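## 4.2 Recording a demonstration by remote control

Applies to the Arnlow cell model in Prulumach, revised 31 Dec 2020. 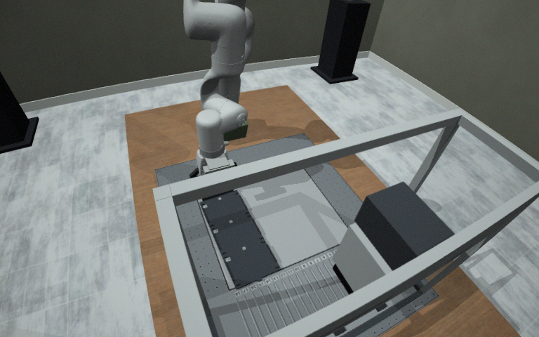
*Fig. 4-2. Arnlow cell in the simulator: arm over the far end of the bench, gripper pointing down, nothing held.*

1. Load the cell model and wait until the joint readout is steady.
2. Bring the arm to the start pose with the gripper vertical and clear of the top beam of the frame.
3. Connect the hand controller. Set the motion scale to 2 for practice runs.
4. Press **Record**. The session counter starts at 0.
5. Guide the gripper over the beam and down to the work area. Keep the wrist level until the fingers are inside the frame.
6. Carry out the task at an even speed. Pauses are stored as part of the motion.
7. Return to the start pose and press **Stop**.

**Note:** A single recording may last up to 120 seconds. Longer tasks must be split – see section 4.5.

**Note:** Slots in the ribbed rack are selected by their labels. Zoom in before choosing a slot.

**Caution:** The simulator reports contact with the frame but does not stop the arm. Discard any recording that shows error 118.

**Caution:** Do not replay a recording on the real arm until the path check in section 4.6 has been passed.

Questions on this section: Impi Turunen, Urndale office.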